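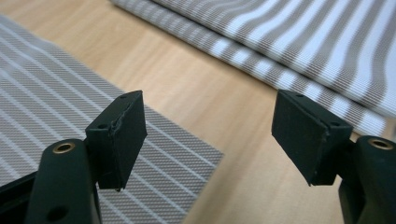

Fingertip pads on one of our hand-held grippers, striped cloth on the table behind.

How to budget for a second station with hand-held grippers (cloth folding)?

Posted by Oksana Horobets in Equipment and Purchasing

Hello to all. I am responsible for the purchasing in a small team in Tomcombe. We record people folding cloth with a gripper in each hand, and the recordings are used later for teaching a robot arm. We have one station. The manager wants a second one before December and he asks me for one total number, with no surprises after.

The offer I have is from Likton. One pair of grippers is $1,392, with fingers and the first pads included, without cables. For parts that wear they offer a package at $421. I asked if this package is enough for one year and they answered "it depends on the use," so I am not more clever than before.

Our pads already look tired. The surface is scuffed, and on one of them there is a line that I cannot decide if it is a seam from the making or a crack. My colleagues also cannot agree. The brass-colored rings in the fingers look fine to me, but I am not an engineer.

I wrote a list of what I think must be in the budget. Please tell me what is missing or what is foolish.

1. The grippers, one pair. I think we can use the same type as now, with the marked plates on top and the strap for the hand. A different type means that old and new recordings will not match so well, at least this is what I was told.

2. The table. Ours is light wood with rounded corners and everybody is satisfied with it. I would buy the nearest thing I can find.

3. Cables. The gripper cable hangs from the hand and goes over the table edge to the floor. I have no line for longer cables, cable covers or anything similar, and I suspect this is a mistake. 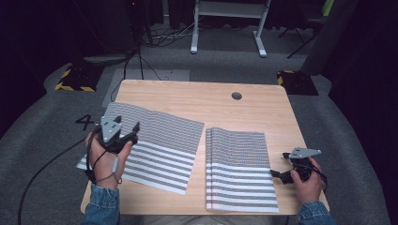 4. Stands and poles around the table. The bases we have are black and yellow striped, so that people see them when they walk. I do not know if such bases are a special product or if somebody puts the tape on.

5. Cloth. We use pieces with gray and white stripes. It is cheap, but it changes with washing and handling, and I never know how many pieces to order.

6. Parts that wear, meaning mostly the pads.

For items 2 to 5 together I have $544 left after the grippers and the parts package. Is this realistic? And should I buy spare pads now, or wait until something really breaks?

Thank you for the patience with my English.

Posted by threadcount_pullotbridge

We did almost the same exercise in Pullotbridge last winter, so I can tell you where our money went. Some of it will be different for you.

Your gripper price is in the range I would expect. Before you sign, ask Likton for three things in writing: the price of a single finger, the price of a single pad, and the delivery time for both. We forgot the third one. The pads were cheap and they arrived after six weeks, and for much of this time one station was standing still. The lost weeks were more expensive than any part on the invoice.

About the line on your pad, I cannot judge it from here. Make a pencil mark at each end of the line and write down the day. Check again after two weeks of normal work. If the line has gone past the mark, it is a crack and you change the pad. Compare also with a new pad from the box. If the new one has a line in the same place, it comes from the making.

Spare pads: yes, buy them now, but first ask if the $421 package has pads only. Our first package was half screws and straps that we never opened -- I still have them in a drawer. We asked for the same money in pads and the seller agreed without any discussion. I keep 12 pads for two stations and I order again when half are gone. Always change left and right together. With one worn pad and one fresh pad the cloth slips on one side, and the person who folds begins to correct with the wrist. You will see this in the recordings.

Your $544 is tight. I would divide it like this:

Table: take the cheapest one that has the same height and a similar color. The height matters more than the material. Measure the old one before you order, including any hole in the top that you pass something through.

Cables: do not save here. Buy one spare for each hand and something to hold them at the table edge. People stand up with the gripper still on the strap and pull everything. It happens in every team I know.

Stands: ordinary bases with warning tape are fine. Put the tape on yourselves, it takes ten minutes.

Cloth: buy from one roll or one batch, more than you think, and keep part of it closed. The next batch will have stripes of another width, even with the same article number.

One line I do not see in your list is time for setup. We needed two full days before the new station gave recordings that looked like the old one. If your manager counts working hours, put them in.

Posted by Vida

Just get the grippers second hand?? There are always some for sale when a project ends. You save a lot and the pads you must change anyway.

Posted by threadcount_pullotbridge

Replying to Vida. It can work, I am not against it. But for a pair that must match an existing pair I would want to hold it in my hands first. Look at the rings in the fingers for play, and close the fingers slowly to see if the two pads meet flat. If the seller cannot tell you which version it is, leave it.

Posted by Oksana Horobets

Thank you both. I have written to Likton about the contents of the package and the delivery time. The pencil marks are already on the pad. I have added the setup days as a separate line and asked for a little more for cables -- the manager made a face but he did not say no. For second hand I am afraid our accounting will not accept it without a proper invoice, but I will ask them.

If somebody has a good solution for holding the cable at a rounded table corner, please write, I did not find one yet.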